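We use cookies to improve your visit. Accept

Belmiro Antunes has sold storage advice in Prellstead since April, and I doubted I needed any.
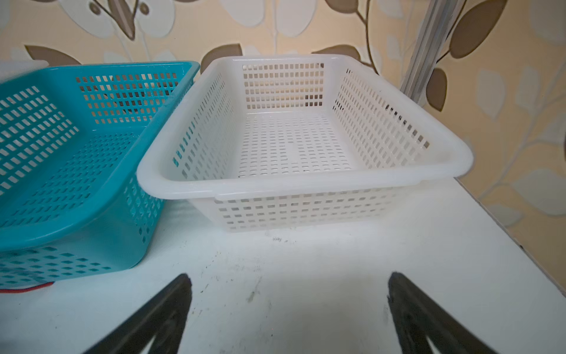 "Most people own too much," he says. I'd worked that out for free. He likes plain white baskets with holes in the sides — "you can see what you've forgotten" — and charges 319 for a visit.

Does it last?

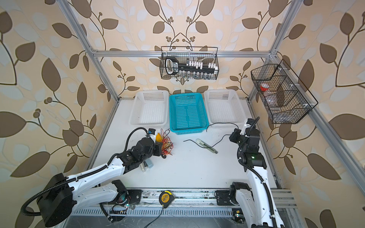
Three baskets on a table

"Two clients in Gernthorpe went back to piles," he admits. And the rest? "They don't ring." He takes that as good news. I'm less sure.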